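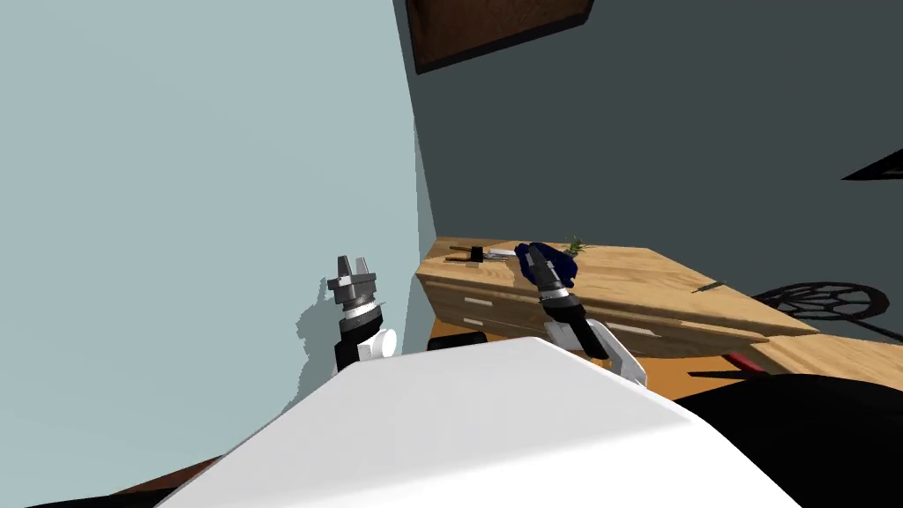 Saturday, February 22, 2025

Went back to the grasp-hold check in the Plinell controller, which has been reporting a good grasp on soft objects after the object has left the fingers. The check has been the same since August: compare commanded finger gap against measured gap, and if the difference stays above a threshold, call it held. That works for boxes and tool handles. On cloth the difference is tiny because the cloth folds down to almost nothing between the fingers, so the threshold had been lowered and lowered until sensor noise could pass it. The dark blue thing in the right gripper over the desk is the kind of object I mean. The planner treats it as a convex hull hanging from the tool frame, and the hull has very little to do with the shape it takes.

Replaced the single threshold with a small state machine. States are OPEN, CLOSING, HELD, SUSPECT, LOST. HELD goes to SUSPECT when the gap error drops under the per-object minimum for 4 consecutive control ticks. SUSPECT goes to LOST only if the contact flag from the simulator is also false on both fingers. I know we won't have that flag on hardware. For now it is useful as a reference so I can score the gap-only version against it offline. The gap-only version is behind the option use_contact_flag: false and should be what we tune.

Ran 200 episodes overnight on the room layout with the desk, randomizing start pose of both arms and the object placement. Results are in the shared folder under graspcheck_b. Old check: lots of false HELD on cloth, none that I could find on rigid objects. New check with the flag: clean, as expected. New check without the flag: better than old, still late on slow slips. When the cloth creeps out over a couple of seconds the gap error goes down so gradually that SUSPECT and HELD alternate and the tick counter keeps resetting. Should probably be a leaky counter instead of a hard reset. Did not get to it.

Second thing, the collision margins.

Claltano (the planner wrapper) inflates every mesh by a fixed margin. I raised it to 30 mm last week after the elbow clipped the desk and forgot to put it back. With 30 mm the planner can't find a path into any open container, because the two side walls inflate toward each other and close the opening. The log just says "no valid IK" which sent me looking in the wrong place for most of the morning. Checked the IK solver by itself on the same targets and it was fine. Then drew the inflated meshes in the viewer and the cause was obvious.

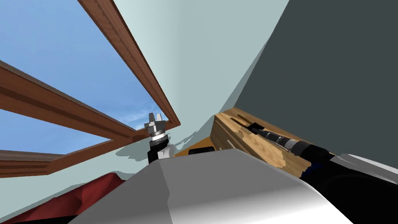
Made the margin per-object, with a default and an override in the scene file. Anything tagged as a container gets a smaller margin on the inside faces. The way I find inside faces is crude: cast rays from the centroid of the opening and mark whatever they hit first. It fails on meshes with flipped normals, and at least two of ours have them. Those fall back to the default margin with a warning in the log. Please don't silence the warning, fix the mesh.

Also changed the error message. When IK succeeds and the collision filter rejects every solution, the planner now says so and lists the pair of bodies with the deepest overlap. Should have been like that from the start.

Planning time got worse with the per-object margins. The broad phase was sharing one inflated copy of each mesh, and now there are separate copies for inside and outside faces. Scene load is noticeably slower, single queries a bit slower. I can live with it. If it becomes a problem, cache the inflated copies to disk keyed on mesh hash and margin.

Third thing, the camera transforms. The perception node (Ortuño) takes hand-eye extrinsics from the robot description at startup and never again. The wrist camera mount in the description was changed when the new gripper model went in, but the perception config had its own copy of the old transform and that copy wins. So projected object centers from the wrist view were off by a constant in the gripper frame. You don't see it from far away. Close up it matters, and it gets mistaken for a bad pose estimate.

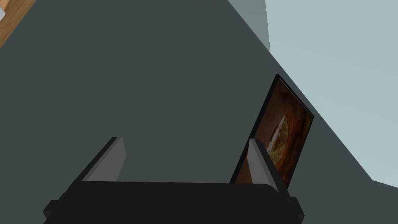 Deleted the copy in the config. Ortuño now reads the transform from the description only, and refuses to start if it finds a second one. Added a test that puts a known point in the world, projects it through each camera, back-projects using the depth buffer, and compares. Head and both wrists pass. The test runs at 1,000 random joint configurations and takes roughly a minute on my machine, so it is in the nightly set and not the per-commit set.

Tried again with flat upright objects after the fix. Thin things standing on edge are still bad. The segmentation is okay but the depth points on a thin face get merged with whatever plane is behind it, and the fitted box comes out too deep. The pregrasp pose then gets placed too far forward. Tried lowering the plane-fit tolerance, which helps there and breaks the drawers, where the handles start getting split off as separate objects. Put the tolerance back. I think the plane removal has to happen before clustering, with the support plane taken from the scene and not fitted fresh each time.

Smaller items:

Irkance (the replay tool) crashed when an episode had no gripper events. Empty list, no check. Fixed.

Replay now draws the grasp state as text next to each arm. Left and right were swapped for the first hour, so ignore the labels in any replay video made before lunch.

The seed for object placement was being set after the first object was placed, which means the first object was never reproducible. Moved it up. Old seeds will not give the old layouts.

Joint limits on both wrists in the simulator are wider than in the controller. The planner uses the simulator's. Nothing has hit it yet, but it should be one file.

To do next:

Leaky counter for SUSPECT, then rerun the cloth episodes without the contact flag.
Plane removal before clustering, on a branch.
Fix normals on the two container meshes.
Merge the joint limit files.
Ask whether anyone still needs the old threshold check. If not, take it out.

Changes are pushed to the graspcheck branch except the scene file overrides, which I still have locally.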